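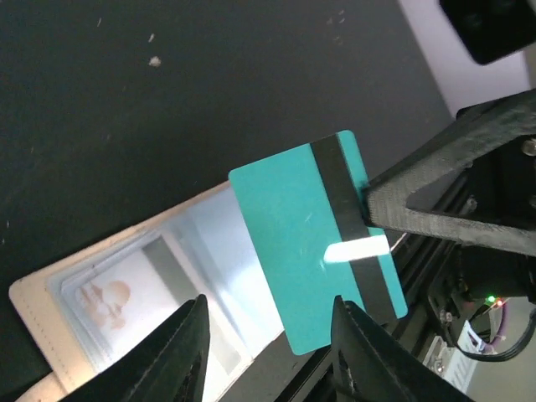
A teal card with a magnetic stripe, and a cream wallet.

Stodonard loyalty card survey – README

What this is: 174 rows, one per card scheme, covering shops, cafes and libraries in Lalthorpe. Magnus Swanson did the collecting and Aurelia Anghel checked the spellings. The file is stodonard.csv, plain commas, one header row.

What it claims to measure is what a scheme gives back for each pound spent. I would be careful with that. The "return" column comes from the leaflet at the till, and leaflets round up. Where a shop had no leaflet, Magnus asked whoever was serving and wrote down the answer.

Columns

name – as printed on the card
type – stripe, barcode, stamp or app
return – pence back per pound, as stated by the shop
expiry – months until points lapse, blank if unknown
checked – yes or no

Only 77 rows have "yes" under checked. The rest are one person's word against a shop's, and I would leave them out of any average.
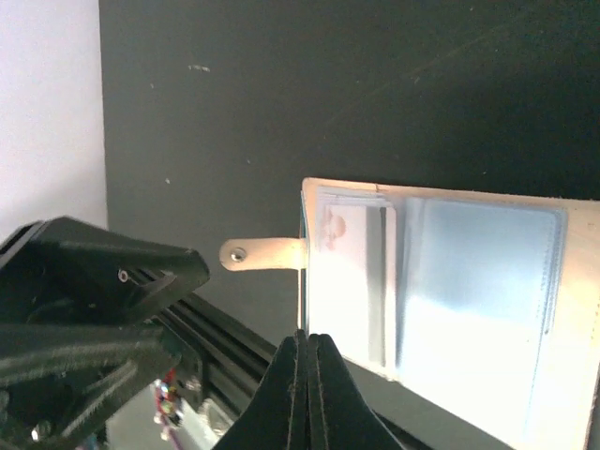
Blank expiry does not mean points last for ever, whatever the Lepik write-up says. It means we couldn't find out. Two schemes changed their rules in March, after we had been round, and those rows still show the old terms.

Trastano is listed twice, once for the bakery and once for the cafe next door. They say it is one scheme. The bakery would not take the cafe's points on the Tuesday we tried, so two rows it stays.

Please don't use this to rank shops. Corrections are welcome if they come with a receipt or a copy of the terms.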